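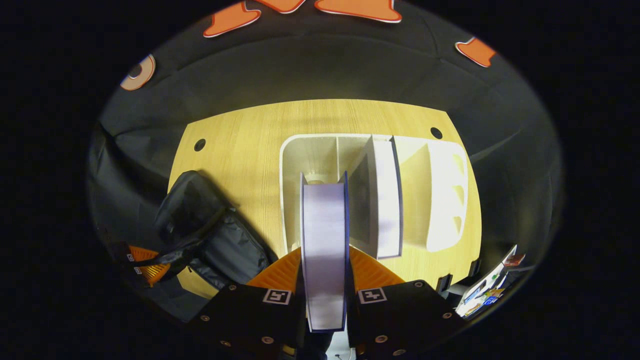

Lucero presents desk organizer with dividers that customers can place themselves

TRIVUTTHORPE, December – Lucero, a small maker of storage articles for home and office, announces today its new desk organizer, the Jalusden. The product is white, made of plastic, and divided in several open compartments by thin walls. It will be sold from this month in the Brirkach stores and by the Lucero website.

The idea came from the desks of our own office in Trivutthorpe. In spring, the company asked its employees to write down which things they were looking for during the working day. Scissors, the good pen, the stapler and the eraser were the most frequent answers. Many people already had an organizer, but the compartments were too narrow for one thing and too wide for the other.

"I had a pen cup and inside it was everything, also the coins," says Catalina Ledesma, head of design at Lucero. "When you wanted the ruler you had to take out the half of it. We wished to make a piece where the tall things stay standing and the small things do not disappear under them."

The Jalusden has a deep bay for bulky items such as a roll of tape or a hole punch. Tall panels of the same white colour stand upright and separate the interior. One side of the organizer ends in a compartment with a curved outer wall, where small scalloped notches form a stepped pattern. The rim is rounded, so that the sleeve of a sweater does not catch on it when you reach over the desk.

The separate panels were the part that took the longest work. In the first version they were fixed, and the people who tried it were not satisfied. Now each panel is a loose piece that goes in from the top, and it can be taken out again for washing or for making one larger space. No tool is necessary.

Before the launch, 85 households and small offices used the organizer during the autumn and sent their comments. Several of them asked for a lower front, and this was changed. Others asked for a lid. Lucero decided to not make one, as a closed box is opened less and less with the time – and then the pens are again lying on the table.

Gisela Sosa, who keeps the front desk of a dental practice in Trivutthorpe, was one of the participants. "We are 2 persons at the same desk, one in the morning and one in the afternoon," she says. "Before, each of us moved the things of the other. Now my colleague has the left side and I have the right side. The appointment cards are in the middle and they stay there."

The first production is of 1,000 pieces. White is the only colour for the moment. A grey version is in study, but the company does not have yet a date for it.

Together with the organizer, Lucero publishes a short guide for putting a desk in order, written by Celeste Domínguez from customer service. It recommends to empty the whole desk first, to throw away the dry pens, and to put back only what was used in the last week. The rest may go in a drawer. The guide is printed on the inside of the cardboard package and can be asked for by email in larger letters.

"A desk is used 365 days of the year in many homes, also for homework and for paying the bills," says Sandro Melis, sales manager. "Our organizer is a simple article and we are happy with that. It should stand in its place and be easy to clean."

For cleaning, lukewarm water with a little dish soap is enough. The organizer should not be put in the dishwasher. Replacement panels can be ordered one by one from customer service.

Shops that would like to receive a sample before the end of December are asked to write to the press office. Photographs for print are available at the same place.

Press contact: Ximena Alarcón, Lucero press office, Trivutthorpe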